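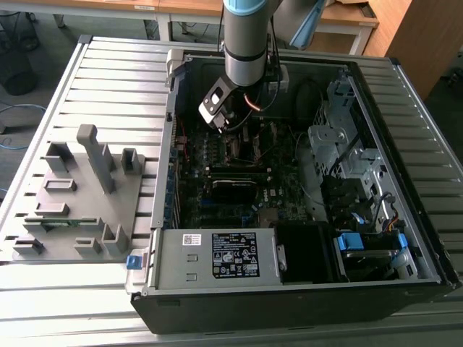
A robot arm over an open desktop tower at Huỳnh's refurbishing shop in Judton.

JUDTON, 23rd May. Computer refurbisher Huỳnh has put a robot arm to work on one stage of its desktop line, the handling of memory modules, and has rewritten the duties of the bench technicians who used to do that stage by hand. The company confirmed the change in a notice to staff and customers this week.

The cell occupies one slatted aluminum platform at the Judton shop. A tower is laid on its side with the panel off, next to a gray 3D-printed fixture with slots and holders for parts. The arm works over the motherboard from above. Modules wait in the fixture, so the arm always has a known position for the part outside the case. The position inside the case depends on the model.

Huỳnh buys retired office machines in bulk, mostly from schools and insurers, and resells them after testing. The Judton shop processes 900 towers in a normal month. Memory is changed in most of them, either to bring a batch to the same capacity or to replace a module that failed testing. The company says that 81 percent of the towers it received in March came from models for which the arm now has a stored program. The rest still go to a manual bench.

Under the new arrangement a technician opens the case, checks the interior for dust and damage, sets the tower on the platform and selects the program. The technician then moves to the next station and returns when the cell signals. Each technician on the line looks after 3 stations, where before the change each had a single bench and carried a machine through from intake to boxing.

Job titles and pay grades stay the same, according to the notice. Shift lengths also stay the same. The main changes are in training and in how the day is split up. All line staff will take a short course in loading, stopping and restarting the cell, given during paid hours. Two technicians per shift will also be trained to record new positions when an unfamiliar model arrives, a task previously handled by the integrator, Drullwood.
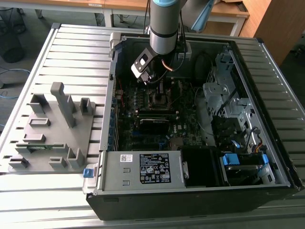 Technicians on the early shift said that the work is easier on the fingers and harder on the attention, and that they would like the signal to be louder, given that the cell is out of sight from the boxing end of the line. They also asked that the manual bench be rotated weekly so that everyone keeps some practice at the whole job. Management has agreed to the rotation and is looking at a light on a pole for the signal.

The notice sets limits on what the arm is expected to do. Drives, power supplies and expansion cards remain manual work. Cables are the chief difficulty. In many older towers the power leads to the drives are long and poorly tied, and a loop lying over the memory slots has to be moved aside by hand before the program is started. A tie-back step has been added to the opening checklist for that purpose.

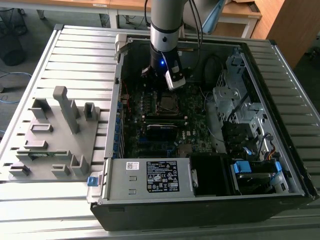 Case design matters as well. Models with a wide opening and a memory row clear of the drive cage were programmed first. Small-format desktops, which have less room for the gripper, are not in the current plan. Huỳnh has asked Drullwood for a quote on a narrower set of fingers but has placed no order.

Output targets have been left alone until the end of the summer. After that the line will be reviewed with the staff, using stop records from the cell and the hours booked to the manual bench. If the review goes well, a second cell will be installed at the company's Fukedgate site, where 70 people work on laptops and desktops. Fukedgate staff are to visit Judton in small groups before any equipment is ordered.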